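Hamada Stays Put: Utedo's Kicker Signs Through Two More Seasons

Took long enough. Daichi Hamada has a new deal with Utedo, two years plus a club option, and the fans who spent all of May refreshing their phones can go outside again.

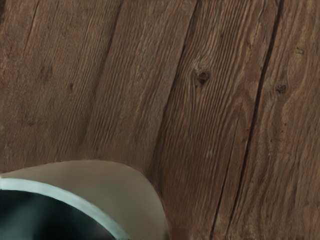 The sticking point was never money, or not mostly. Hamada wanted a say in the offseason program. Last year's camp had him kicking 190 balls in a single week, on a leg that was already sore, and by midseason he was short on everything past 45 yards. He missed two against Briner. Ugly ones. Nobody in that locker room has forgotten the second.

Still. 76 points on the year, third on the team, and that's with a head coach who goes for it on fourth down like he's double parked.

"I wanted to be here, I just didn't want to be here limping," Hamada said by phone, a little before 7 a.m., already at the gym.

Vlastimil Šindelář handled the talks for the club. Used to be a punter himself, at Vrabec, which probably helped. He says the two of them sorted out the kicking schedule in one lunch and then the lawyers took three weeks over it. Arkton had called too, twice. Šindelář wouldn't say what they offered and niether would Hamada.

What's left: a long snapper. The old one retired, the backup is 20 and has never snapped in a real game. Then the left side of the line, which is a whole other column. Season tickets stand at 2,858, up some 600 from this time last year, so somebody believes.

Camp opens in six weeks. Hamada reports with the rookies, his own request, and he'll kick every other day to start.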